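The Big Desk Tidy - Gallery

Buvcombe, 14 August 2019

I've been putting off the back room for ages and it finally got its turn! The plan is simple enough: tables first, then the shelves, then that dreadful corner by the door. I'll keep adding to this page as I go, so check back if you like seeing other people's clutter disappear (I know I do).

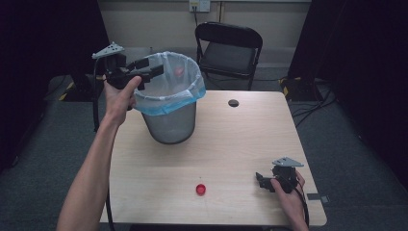

Bin on the table, liner folded over the rim, and one little red bottle cap still to go.

I love a mesh wastebasket for this kind of job. It weighs next to nothing, so I put it right up on the tabletop and work toward it - so much nicer than bending down for every scrap. I do like plenty of bag hanging over the outside too, even if it looks a bit messy, or the whole thing slides down inside the minute something heavy goes in.

Bottle caps are my downfall. They get under everything, and I once found 14 of them in a drawer in the old place at Hedport. The pale wood-look top does help, I must say. A red cap has nowhere to hide on it!

Shelves are next, and I have 8 boxes of old magazines to go through before November. Wish me luck - I'll post more when I can see the floor.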